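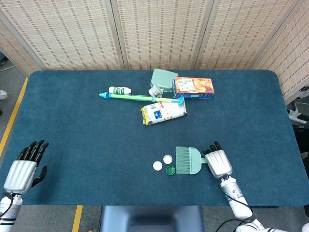 Session 3: the mixed pile on the felt table, with the woven divider behind.

Household Sorting and Putting Away
Notes for Session 3, Skusinar evening course
Tutor: Vasanthi Wanigasekara

Welcome back, everyone, and thank you for all the drawers you sorted after last time. I read every one of your sheets on the way home and enjoyed them very much, particularly Dinesh Gowda's long defence of keeping string. These notes cover what we talk through in the session and a bit more besides, so please don't feel you have to write everything down. There is room in the margin for your own thoughts, and I do like to see it used.

1. The mixed pile

Most of us learn to sort with things that already belong together: a shelf of tins, a basket of socks. Real life is seldom so kind. What gathers on a table by the end of the day is more like our pile, where a biscuit box ends up beside a mint-green plastic container, with little bottles lying on their sides and a long plastic squirter sort of thing stretched out among them. Food, storage and play, all in one heap. It is a very ordinary heap, and I expect you have one like it at home.

Before you move anything, stand and look for a minute. I know it feels like dawdling — my mother would certainly have said so — but it is the part that people skip, and then they find themselves carrying the same bottle to and fro across the kitchen.

2. Three questions to ask of each thing

Does it get eaten or drunk? Then it goes to the kitchen, and somebody should read the date on it before it goes in a cupboard.

Does it hold other things? Lidded boxes and tubs come next. Open them. You would be surprised what people put away with half a sandwich inside, and Sabina Munshi will tell you her own story about that if you ask her nicely.

Is it for playing with, or for a job outside the kitchen? Long thin toys are a nuisance on a shelf, as they roll and they poke. Stand them in a tall tub by the back door, or lay them along the back of a deep drawer.
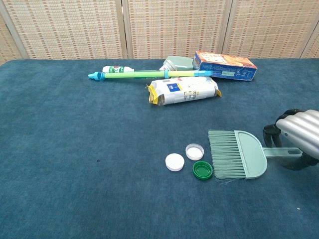
Packets want a little thought of their own. A snack bag that has been opened needs a clip or a tin, while a sealed one can stand upright in a basket with its name facing you. Soft bags should never go underneath boxes, however neatly they seem to fit, or you will be eating crumbs with a spoon. Cardboard boxes are happiest on their long side if the shelf is low, and on end if it is tall and narrow. Try both and see which you can get at with one hand.

Small bottles are the awkward ones. On their sides they wander, so give them a shallow tray with a lip, and keep drinks well apart from anything for cleaning or for the bathroom, even when the bottles are much the same size. If a label has rubbed away and you can't say for certain what is inside, don't guess and don't keep it.

3. Working in pairs

One person holds things up and the other says where they go. Swap over halfway. Please try not to argue about each item as you come to it! Put the disputed ones to one side and settle them together at the end, over a cup of tea if possible. Malsha Khondokar and Pranab Herath did this beautifully in April and were still talking to each other afterwards.

4. For next time

Choose one surface at home, a table or a worktop or the top of the fridge, and sort whatever has landed on it using the three questions. Write me half a page on where each thing went and which one gave you the most bother. Long answers are welcome, and so are drawings.

If you would like some reading, the chapter on shelves in the Brekness booklet is short and friendly, and there are spare copies by the door. Please bring a shallow tray with you to the next session, any size, and put your name on the bottom.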